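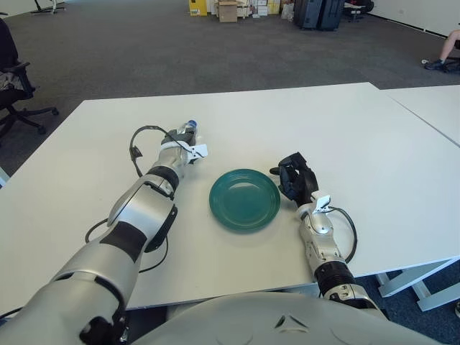 La couleur de l'assiette modifie-t-elle la quantité que le convive se sert ?

L'effet est mesurable pour les féculents de teinte claire, mais il reste inférieur à celui du diamètre utile, et il disparaît lorsque le plat est servi en sauce.

**Figure 2.** Assiette ronde bleu-vert, vide, à bord relevé et centre peu profond.

### 3.2 Contraste et portion servie

L'analyse porte sur 2 282 plateaux relevés dans 14 restaurants d'entreprise fonctionnant en libre-service intégral. Chaque plateau a été pesé à la sortie de la ligne, puis au retour en laverie, ce qui permet de distinguer la portion servie de la portion consommée. Les plateaux comportant un second service ont été exclus. La collecte a débuté en octobre, après remplacement des assiettes blanches sur la moitié des lignes de chaque site.

Le contraste est défini comme l'écart de luminance entre l'aliment dominant et le fond de l'assiette, mesuré sous l'éclairage de la salle. Les glaçures brillantes posent une difficulté connue : la réflexion spéculaire gonfle la luminance apparente du fond dès que la source est située dans l'axe de visée. Nous avons donc retenu la médiane de 4 lectures prises à des azimuts différents, selon le protocole Plornance, et écarté les lectures saturées. La forme du bord (figure 2) intervient séparément dans le modèle, par le rapport entre diamètre utile et diamètre hors tout.

Pour le riz et la purée, la masse servie diminue lorsque le contraste augmente. La relation est monotone sur l'ensemble des sites, à l'exception de Liem, où les ustensiles de service ont un volume plus faible et imposent de fait une portion presque constante. Aucune relation n'apparaît pour les légumes verts, dont la luminance varie trop d'une recette à l'autre. Pour les plats en sauce, le fond est recouvert dès la première louche et le contraste initial perd sa valeur prédictive.

L'introduction du diamètre utile dans le modèle réduit le coefficient du contraste de plus de moitié. Les deux variables sont partiellement confondues, les assiettes colorées du fournisseur Skodus ayant un bord plus large que les blanches de la gamme Stekik. Melati Halim (communication personnelle) propose de lever cette confusion en émaillant un même biscuit dans deux teintes ; les pièces correspondantes n'étaient pas disponibles au moment des relevés.

La portion consommée suit la portion servie, et le taux de restes ne dépend pas de la couleur. Les estimations par site figurent en annexe, avec les intervalles obtenus par rééchantillonnage des plateaux au sein de chaque service. Le traitement des données manquantes au retour en laverie est décrit à la section 3.4.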